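Subject: Re: [plultell-players] Stuck on the lighthouse level, and is the new build any good?

Kyu-ri Seol wrote:

> Has anyone got past level 49 without using the swap? I've been
> at it since July and I keep running out of room on the left
> side. Also, is the October 2023 build worth installing or
> should I wait? The old one runs fine on my laptop.

Hi Kyu-ri, hi all,

Oh, that level! I lost most of a week to it. I did get through without the swap in the end, with a final score of 2576, which I know is rubbish, but I'm counting it. What did it for me was leaving the left side alone completely until the second lamp comes on. You feel daft stacking everything on the right, and it does get hairy for a bit, but the lamp clears a whole column and then you've got room to breathe.

As for the new build, I'd say go for it, though back up your save folder first. Mine came across fine, but Tesora (my old desktop – yes, I name them) forgot all the key settings and I had to put them in again. The music is louder too, so turn your speakers down before you start it up. I jumped out of my skin.

A few other bits while I'm here:

1. The daily puzzle now gives you 3 goes instead of 2. Lovely, but it does mean the old score table makes no sense any more. Could we start a fresh one?

2. Flerico mode is in the menu at last, right at the bottom under the sound options (why there?). It's the one where the tiles slide when you've left a gap. I'm terrible at it and can't stop playing, and tea was very late last night.
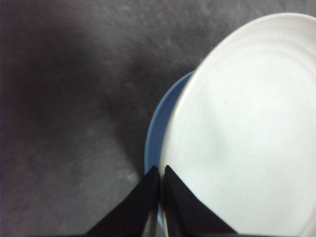 3. If you play with a pad, the left trigger still skips the hint box before you can read it. I've written to Michailidis about it and will pass on whatever I hear.

Let me know how you get on with the lamp trick, Kyu-ri, and if you beat my score please be gentle about it!

Cheers,
Jo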